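Do You Really Need "System" Clothespins?

Every May I get the urge to fix the laundry situation, and every May somebody wants to sell me something for it. This year it was the Skamberg drying system, 12 pins in a cloth bag, from a store called Wiltadero that also sells a brush for cleaning your other brushes. The page promised "garment-safe tension." I have been hanging up shirts for most of my life and I have never once worried about tension.

I didn't buy it. I went to the discount place on Aguirre and got a bag of plain plastic ones for two dollars.
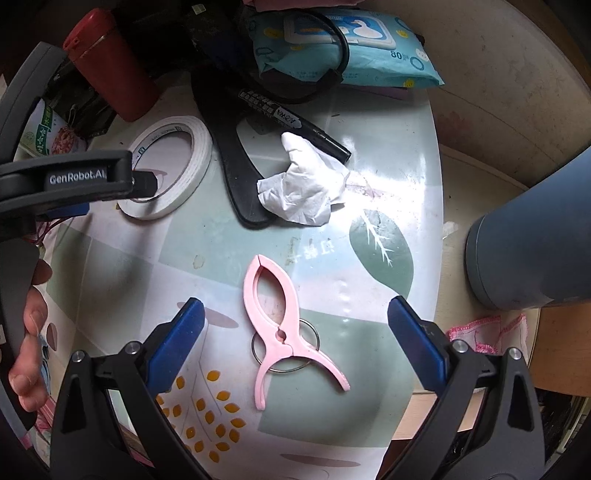 Pink plastic, one ring of metal for a spring.

As far as I can tell, a clothespin has one job. It grabs a thing and keeps grabbing it until you tell it to stop. The expensive ones are supposed to do this without leaving a mark, but so does any pin if you put it on the side seam or the waistband, which my grandmother knew and she never charged anyone for it.

The fair complaint about cheap plastic is that it gets brittle in the sun. Sure. I've had handles snap off in my fingers. Then again, my line is indoors over the tub, so I don't see why I should pay for "UV stabilized," whatever that covers.

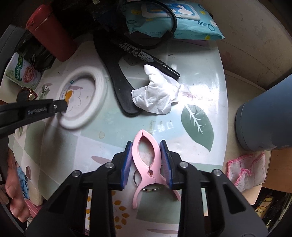

The other complaint is the spring ring, which can pop off. You can usually push it back on in less time than it takes to look for the receipt. I've also read that you should replace your pins every two years, advice I found on a site that sells pins, so make of that what you will.

A reader in Clallmont wrote to say hers have lasted through more than 50 loads of towels. I can't check that, and wet towels are heavy, so I'm keeping mine to socks and shirts for now.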